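## Small loads, long hours

Most of the electricity wasted in a house goes unnoticed through things that are left plugged in. No single one of them draws much. A charger with nothing attached to it may take a small fraction of a watt, a set-top box on standby a good deal more, and an old stereo amplifier more again. The difference between them is hard to guess from the size of the case or the warmth of the plastic, and it is poorly served by the usual advice, which is to switch everything off at the wall.

The flats at Lotedwood are a useful place to look at the question. The block is plain brick, three storeys, with electric heating and a separate meter for each household. Last winter the residents' newsletter asked for people willing to have their sockets measured, and 16 flats agreed. Each was fitted with plug-in meters for the whole of January, and the readings were written down by hand every evening on a printed sheet.

The meters were the Morsy type, which logs energy over time. This matters. A cheap meter that shows only the power at a given moment tends to be poor below a watt or two, and many small supplies do not draw steadily at all. They wake, take a short pulse, and rest. A reading taken between pulses shows nothing, and a reading taken on the pulse shows far too much. Energy added up over a day is the only figure worth having for a load of this kind.

There is a second difficulty, known as power factor. A simple power supply takes its current in narrow peaks near the top of each mains cycle, so the current multiplied by the voltage gives a number larger than the power used. Household bills are based on the real power. Several of the residents had bought clamp meters and were alarmed by what they saw, but a clamp meter knows nothing about voltage or phase, and its results should be left out of any sum to do with money.

Across the block, the month's total for everything plugged in and metered came to 1,573 kilowatt-hours. Heating, cookers and water heaters are wired directly and were not part of this. The larger share went on refrigeration, as one would expect. Fridges have to run, and the only savings there come from clean coils, sound door seals and a gap behind the cabinet. The next group was entertainment equipment, and this was where the flats differed most from one another. Two households with the same number of people and much the same habits had quite different totals, and the gap was traced to a Sisik receiver left in its quick-start mode. The setting was three menus deep. With it turned off, the box took longer to wake and its overnight draw fell sharply.

Quick-start modes deserve more attention than they get. They keep the main board powered so that the picture appears at once, and they are often switched on at the factory or restored after a software update. Anyone who changed the setting a year ago should look again -- it may well have changed back.

Chargers were the smallest group of all. Modern switching types have a control chip that slows down when there is no load, and their idle draw is close to the limit of what the meters could resolve. Older ones, built round an iron transformer, are another matter. These are heavy for their size and slightly warm to the touch even when idle, and a drawer of them is worth sorting through.

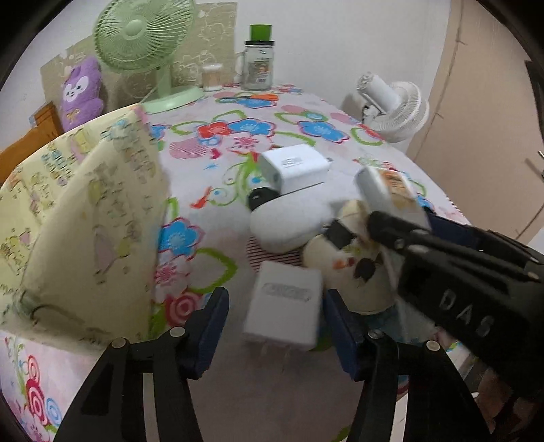
Taha Bouzid

Extension leads with a switch for each socket are the usual remedy. They work well enough for a television and its boxes, but they should not be used for recorders with a timer, for routers carrying a telephone line, or for inkjet printers, which run a cleaning cycle every time the power returns and use up ink in doing so. The Wustura lead fitted in several of the flats has a neon in each switch. The neons themselves use a little power, though too little to matter here.

Rated current also needs a word. A lead marked for 13 amps carries that figure as a total for all its sockets, and the total applies only with the cable fully unwound. Fan heaters should go straight into the wall.

For readers who want to repeat the exercise, a week per socket is long enough for most equipment and a day is enough for a charger. Note the start and finish times to the nearest minute, write down the meter's energy figure at both, and divide. Fridges need the full week, with a note of the room temperature morning and evening. Washing machines are best measured per cycle, with the programme written beside the result and the standby draw taken separately overnight.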